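Figueiredo Tableware Rental: Frequently Asked Questions

Most of what people ask us by phone is answered on this page. If your question isn't covered, call the Millurham office between 9 a.m. and 5 p.m. or send a message through the contact form.

How far ahead should I book?

Four weeks is enough for most of the year. For June, September and December we suggest three months, and earlier if you want more than one pattern. We take late orders when stock allows, but you may have to accept a different plate from the one you wanted.

Is there a minimum order?

Yes. The minimum is $393 before delivery and tax. Orders picked up and returned by the customer at our Millurham door have no minimum.

What is the difference between the Trostoletti and Skoker lines?

Trostoletti is our white porcelain with a narrow rim. It comes in dinner, salad and dessert sizes, with a matching cup and saucer. Skoker is heavier stoneware in gray or dark blue and has no cups. Both lines can be used with any of our flatware. Skoker plates weigh more, so keep that in mind if your guests will be carrying them from a buffet.

Can I see the pieces before I order?

You can visit the showroom by appointment. We can also mail a sample box with one dinner plate, one salad plate and one place setting of flatware. There is a deposit on the box, which we refund when it comes back with everything in it.

Do I need to wash anything before returning it?

No. Scrape off the food, empty the glasses and put everything back in the crates it came in. Please don't stack plates with bones, toothpicks or lemon wedges between them. We wash and sanitize everything here, including pieces that come back unused. 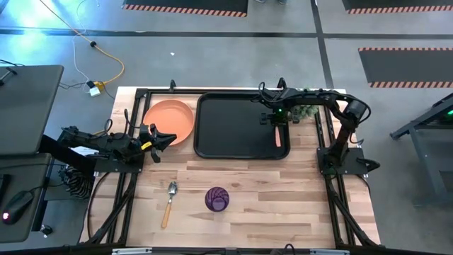 How many extra plates should I order?

Order one extra for every ten guests at a seated dinner. For a buffet, plan on two plates per guest, as people tend to take a clean one when they go back for more. Dessert plates can match your guest count.

What happens if something breaks or goes missing?

We count each order when it leaves and again when it returns. You'll get a list of anything broken or missing within two business days, with the replacement price for each piece. You have a week to look for missing items before we charge the card on file. Forks and teaspoons often turn up in the trash or rolled inside the table linens, so check both before the crates are closed. Keep broken pieces in a separate bag and return them with the order.

How does delivery work?

Delivery is to a ground-floor door that a hand truck can reach. Stairs, elevators and long walks across grass cost extra and need to be arranged ahead of time. Someone has to be there to sign. Our drivers don't set tables, but we can add a setup crew to your order if you ask when booking.

Can I change my guest count after booking?

You can add pieces at any time if we have them. You can reduce the order by up to ten percent until 14 days before delivery. After that, the count on your contract is what you pay for.

What if I have to cancel?

The deposit is a quarter of the order total. It is refundable up to 30 days before delivery. Inside 30 days we keep the deposit, but you can apply it to a new date within one year. Cancellations made less than 48 hours before delivery are charged in full.

Can the plates go in an oven or microwave?

Skoker plates can go in a warming oven on low. Please keep Trostoletti plates out of ovens of any kind. The cups and saucers are not for microwave use.

Who do I talk to about a large event?

Lurdes Leitão handles weddings and any order for more than 200 guests. Folke Eide handles restaurants, schools and monthly accounts. Ask for either one by name at extension 2476.

Do you sell used tableware?

Retired pieces are sold by the crate in January at the Millurham door. We don't hold crates or ship them, and sales are final.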